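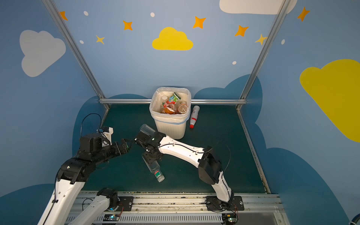 *Reading time: 2 min*

# Household recycling at Hidwood: common questions

**Which bin do juice cartons go in?**
The blue one. Leave the cap on and flatten the carton if you can. Crumpled snack wrappers go in general waste.

**Do bottles need to be rinsed?**
Yes. A quick rinse is enough – labels can stay on.

**When are the bins emptied?**
At 7 a.m., every 2 weeks for recycling and every week for general waste. Buildings 19 and 21 share a collection point behind the Claster Street gate.

**Can I leave a bag next to a full bin?**
No. Bags on the ground are not collected. Call the office at extension 287 and Noemi Pruitt will arrange an extra pickup.
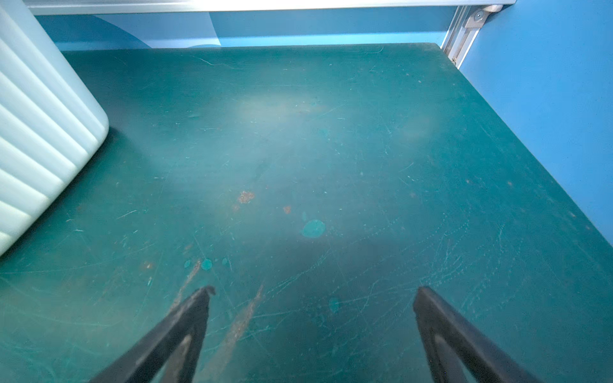

**What about furniture and other bulky items?**
Bulky items are picked up in May, and you need to book a place first. Anything still usable can go on the swap list that Adelmo Cocco keeps at the front office. Wear is fine: a green tabletop covered in fine scratches like this one can be listed, as long as you mention the scratches. Upholstered items are not accepted on the list – book those for pickup.

**Where do I take batteries and paint?**
To the Tipoki depot. They do not go in any bin at Hidwood, even in a sealed bag.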